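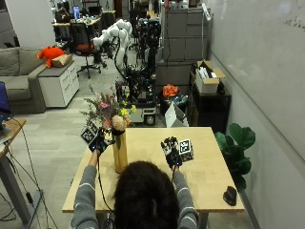
Price the boring stuff first, So-yul Hwang told me, and then see if you can still afford a robot. I did it the other way around, so now I have a robot and a list.

Equipment budget for glove and gripper recording: what do we buy first?

posted by tallyho_bench

We record hand demonstrations for arms that will, in theory, someday put flowers in a vase without a lawsuit. The arm was the easy purchase. Everyone signs off on an arm. What's left for the rest of the year is small enough that I have to choose, and the quotes have to be in by August.
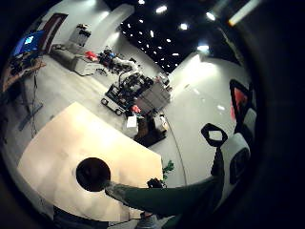

My list so far: a spare pair of tracking gloves, a second hand-held gripper with a wide camera, better lighting, and something on wheels to hold the computers. Tremuto quoted us 550 dollars for a service plan on the gloves alone. Munro will rent a full set, but the minimum is 4 months and they want the deposit up front.

We record 2 sessions a day when everything works. When a glove dies we record none, and I get to answer emails. 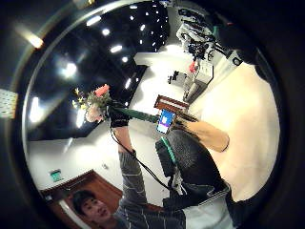 Would you rent, buy spares, or take the service plan and hope? I'd also like to hear from anyone who has run the Flumonow software on a cheap computer. The sales page says any modern machine, and I have bought things on the strength of that phrase before.

gravelpit

Buy the spare gloves. Skip the plan unless it says in writing that they ship a replacement before they get yours back. Ours didn't say that, and the gloves were gone for 21 days. The plan did cover the postage, so we saved enough for lunch.

Renting makes sense if your project has an end date you believe. Does it?

Also budget for cables, marker blocks, straps and batteries as their own line. If you bury them under "misc" somebody will cut misc.

mrs_okra

get the trunholm cart, its fine

second_shift_lou

I'd put lighting ahead of the second gripper, and I say that as a person who likes grippers. Lighting is cheap and you can test it before you pay for it: borrow two lamps, record a few minutes, look at the footage.

On Flumonow, it ran for me on an old office desktop with one camera. With more than one I started losing data and had to buy the computer I'd been avoiding. Ask them for a trial with your own camera count.

tallyho_bench 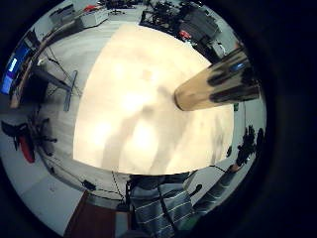 Update on the budget, now that I've read all this and sulked. Spare gloves are in, the service plan is out, and the second gripper waits until next year. Lou is right about the lights: from the gripper camera our tabletop goes nearly white, with a blurry gray shadow down it, and I was about to spend the money on another camera to record the same glare. I've also added floor cable covers, having looked at the thin black ones curling over the floor by the table. Gravelpit, the project has an end date. I typed it myself, so no, I don't believe it.

Still no idea about the cart. Mrs. Okra, does it have locking wheels?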